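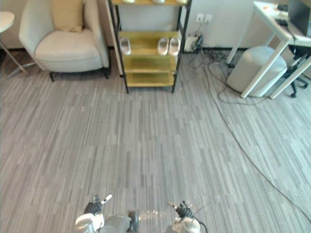
Residential Interiors, Unit 4: Storage planning for small dwellings
Tutor: Ataahua Ruawai
Handout revised March 6, 2019

4.1 Scope

This unit deals with fixed and free-standing storage in flats and small houses. Kitchens were dealt with in Unit 3 and are left out. Lighting inside cupboards is in Unit 6.

4.2 Terms

Footprint: the floor area a unit covers with its doors and drawers shut.
Working area: the floor needed in front of a unit in order to use it. For a hinged door this includes the swing.
Active storage: items used at least once a week.
Deep storage: items used less often than once a season.
Dead depth: the part of a shelf that cannot be reached without moving something else.

Students often draw the footprint and leave out the working area. Marks were lost for this in the Tesby exercise. Both must appear on the plan, the working area as a dashed line.

4.3 The survey

Measure before choosing any furniture. Record wall lengths at floor level and again at shoulder height, as older walls are seldom true. Mark sockets, radiators, skirting depth and the opening side of each door. Then list what the household owns, by type and by length of shelf needed. Ask what is kept in each room now and where it is used. The two answers often differ, and the difference is the starting point for the new plan.

4.4 Depth

A wardrobe with a cross rail needs a clear internal depth of 600 mm. Folded clothes need less, and books less again. Putting folded clothes in a wardrobe carcass gives a large dead depth, normally filled later with things the household has forgotten.

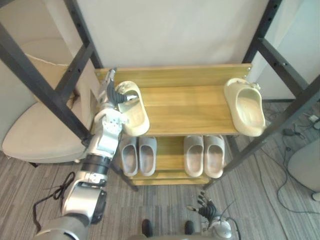 Where one wall has to take both hanging and folded items, split the run into two depths and place the shallower part nearest the door. The step between them should line up with something else in the room, such as a window reveal or the edge of a chimney breast.

4.5 Worked case: the Wasenau flat

The bedroom wall measures 3,162 mm between plaster faces. The wall is out of true, so 40 mm is allowed in total for scribing fillets. This leaves 3,122 mm for units. Five carcasses of 600 mm take up 3,000 mm. The remaining 122 mm is too narrow for a useful cupboard and is taken up by a fixed panel at the window end, which also keeps the last door clear of the curtain.

An earlier scheme used sliding doors. It was dropped when the client asked to see the full contents at once.

4.6 Coursework

Prepare a storage plan for the Tuhiwai house, ground floor only, at 1:20. Include the survey sheet, a plan with working areas and one elevation. State the dead depth for every shelf. Hand in by the end of April.

Reading: the Zusham course pack, sections 2 and 5.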